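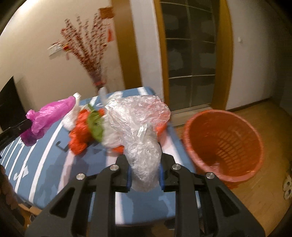

Valtau–Buklow tariff dispute

The Valtau–Buklow tariff dispute was a disagreement over import duties on household textiles and plastic packaging between the neighbouring customs territories of Valtau and Buklow. It started in May 2018, when Valtau announced a duty of 20 per cent on finished table linen, and it ended with a settlement signed on December 14, 2019. The dispute is mostly remembered for the part played by importers, who opposed the duties on both sides of the border.

Background

Before the dispute, trade between the two territories was governed by the Fiadzo Agreement, named after the border town where it was negotiated. Under this agreement most household goods crossed the border free of duty, and only a small handling fee was collected at the customs post. Buklow had a large weaving and printing industry and sold the greater part of its tablecloths, curtains and bedding in Valtau. Valtau, for its part, supplied Buklow with plastic film, bags and wrapping.

The weaving mills in Valtau had complained for several years that they could not compete with printed cotton from Buklow. Their association asked the trade ministry for protection, and it argued that Buklow gave its mills electricity below the market price. Buklow denied this and said that the same price was open to every industrial customer.

Course of the dispute

The first list published by Valtau contained 125 tariff lines. It covered tablecloths, napkins, tea towels and printed cotton sold by the metre. Unprinted cloth was left out, as the Valtau clothing makers needed it for their own production.

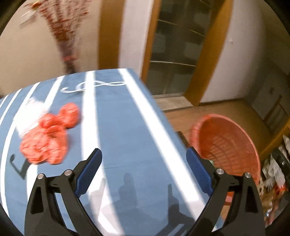 Printed table linen was the first group of goods on the Valtau list.

Buklow answered within the same month. Its government placed a duty on plastic bags and packing film, and it also began to inspect every lorry at Fiadzo, where before only a small share had been opened. Waiting times at the post grew to 2 days in the summer, and some carriers moved their traffic to the longer coastal road.

A second list was prepared in Valtau in early 2019 but never came into force. It would have extended the duty to furniture and kitchen goods. During the public consultation the ministry received 1145 written comments, most of them against the plan.

Position of the importers

The retailer Justulura, which sold household goods in both territories, was the best-known opponent of the duties. In a letter to the ministry its managing director, Onyekachi Eze, wrote that the cost would fall on shoppers and on small stores, and that foreign competitors outside the region would gain from it. The company raised its prices for table linen twice during the dispute.

The mills' association rejected this argument. Its spokesman, Aidan Tully, replied that importers had enjoyed low prices for a long time while mills were closing, and he asked the ministry to keep the duties for at least five years. Smaller mills were divided on the question – several of them bought their packaging and dyes through the same importers.

Settlement

Talks were resumed in the autumn of 2019. Under the settlement, Valtau withdrew its duty in two steps and Buklow ended the full inspections at once. Buklow also agreed to publish its industrial electricity prices every year. The duty on packing film was removed together with the second step.

Effects

Trade in table linen returned to its earlier level more slowly than trade in packaging. Some shops in Valtau had found other suppliers and kept them after the settlement. Two mills which had taken on workers during the dispute later reduced their hours again.

See also

Fiadzo Agreement
Coastal road (Buklow)
Textile industry in Valtau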